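Sorting small plastic parts, part two: caps

June 18, 2021

In February I wrote up the screws and washers. Plastic parts took longer because they do not sort by one dimension. A screw has a length and a thread. A cap has an outside shape, an inside fit, a color and usually some molded text, and any of these may be what you are looking for six months later.

The previous arrangement was a single carton from Arndale with everything in it. Finding a specific cap meant tipping the carton out. I did this often enough to know that the small pieces end up under the large ones and that the dark ones are always found last.

The current method uses a shallow plate as a staging area. One handful goes on the plate, pieces are picked off it one at a time, and the plate is refilled only when it is clear. A raised rim is required. A pale color is preferred, as it gives good contrast with most parts. I tried a baking tray first and it was too large; pieces migrated to the corners.
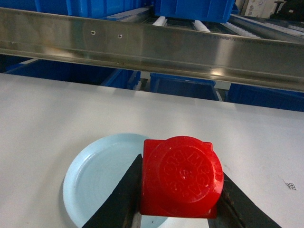

Red cap with raised lettering, over the light blue plate.

Molded lettering is a poor label. It is the same color as the part, so it can only be read as relief, and under flat overhead light it disappears. A desk lamp set low to one side helps. If I still cannot read a piece after turning it twice, I sort it by shape and move on. Zubaida Talpur suggested rubbing chalk into the letters, which works on matte plastic and less well on glossy.

Storage is in open blue bins on metal shelving. I considered small drawer cabinets (Pawlak makes one with 60 drawers) and decided against them. Drawers suit parts you have many of. Most of my categories hold very few pieces, and an open bin can be checked from above without pulling anything out.

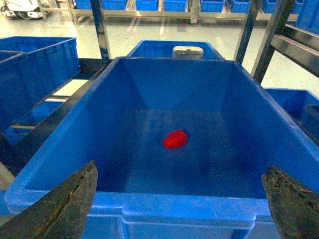
The drawback is wasted volume. A large bin with one small part in it takes the same shelf space as a full one. I accept this for now, for two reasons. Categories grow, and moving a whole category later costs more time than leaving room for it at the start. Large bins are also easier to empty and wipe.

Bogdan Ziółkowski asked in the comments last time whether I label the bins. Paper tags, 18 point type, on the front face. Adhesive labels left residue when I renamed a category, and I have renamed several.

Next is the box of knobs and feet, some of them dating from 1972.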